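The declutterers want my dustpan

I've now read three books on decluttering, all borrowed, and I'm more suspicious of the whole business than when I started. The last one was the worst. It tells you to take everything you own out of a cupboard, put it on the floor, and ask what each thing has done for you lately. I did the laundry cupboard on a wet afternoon and it took until tea time.

Cleaning gear gets a chapter of its own. The author wants you down to one cloth, one brush, one bucket and no dustpan at all, on the grounds that a decent vacuum does the job.
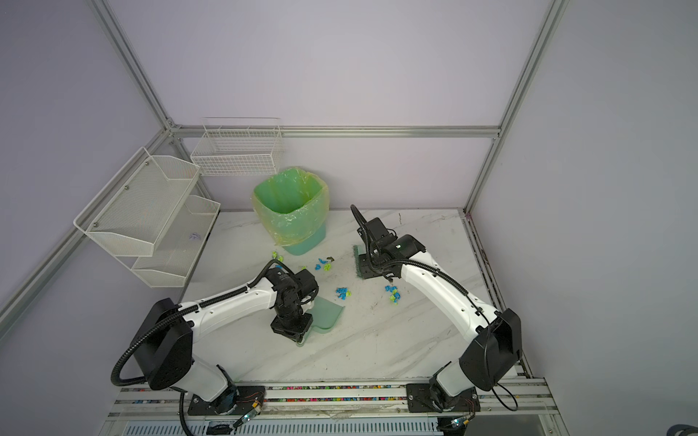
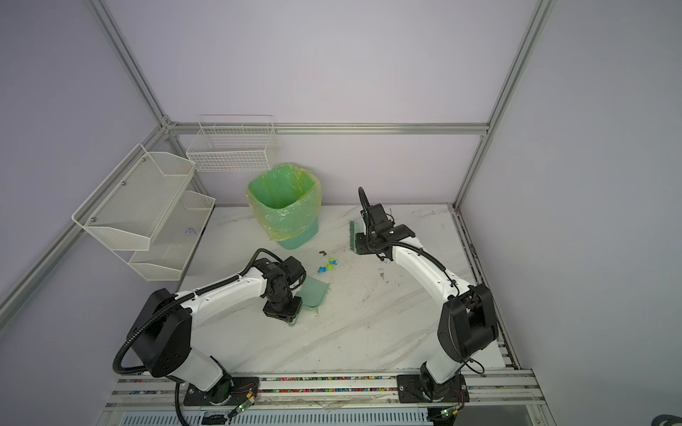
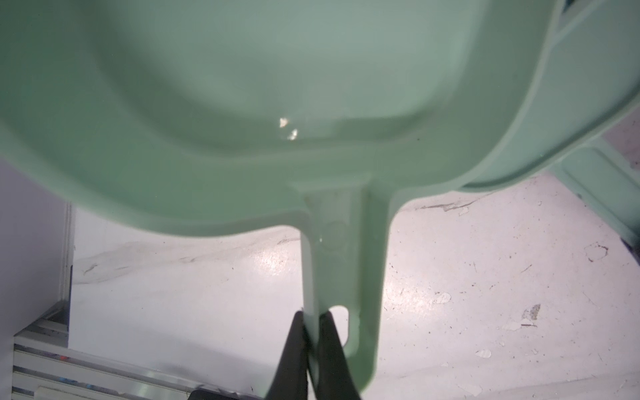

I don't believe a word of it. My vacuum lives at the back of the hall cupboard behind the ironing board, and if I've knocked the sugar over I'm not hauling it out and finding a power point. I wonder if the people who write these books cook.

But my bigger gripe is with the numbers. According to the book, a family of four in an ordinary house owns 3297 "inactive objects". Where does that come from? No footnote, no survey, nothing in the back except an ad for the author's weekend course. Does a box of nails count as one object or as two hundred? What about a jigsaw? I've got a Harico one of a harbour with 1000 pieces, and if every piece is inactive then I'm well over my share before we even get to the shed.

My neighbour Miroslava Krajčí did the course in March, when it came through the community hall in Hirkesley. She got rid of eight boxes and said she felt marvellous for a fortnight. Since then she's bought back a colander, a set of measuring cups and a torch. I'm not having a go at her (she'd be the first to tell you), but I would like to see a before and after that was taken six months after the after, if you follow me.

And someone has to take all this stuff. The op shop in Bultdale has had a sign on the door for months asking people to please stop leaving bags overnight. I drove past last week and there were bags under the sign. The book says your things will "find their next home", and I'm sure some do. I'd guess a fair few find the tip. There's nothing virtuous about moving a broken toaster from my cupboard to somebody else's skip, and I'd have more time for these authors if they admitted that now and then.

To be fair, some of it is sensible. I did have four tins of the same shoe polish, all dried up. I did have a lead for a phone I haven't owned for years. I found the good scissors, which I'd blamed on my brother-in-law, so I owe him an apology and he'll get one at Christmas.

I also ended up at the Akyol storage place out by the roundabout, just to ask, as I'd heard people rent a unit while they "decide". The smallest one is $1088 a year. For that money I could replace everything in the laundry cupboard, cupboard included, and still have change for a new bucket.

So the shoe polish has gone and the rest went back in. The book is due at the library next week. There are nine holds on it, and I suppose the next person can work out what to do about the nails.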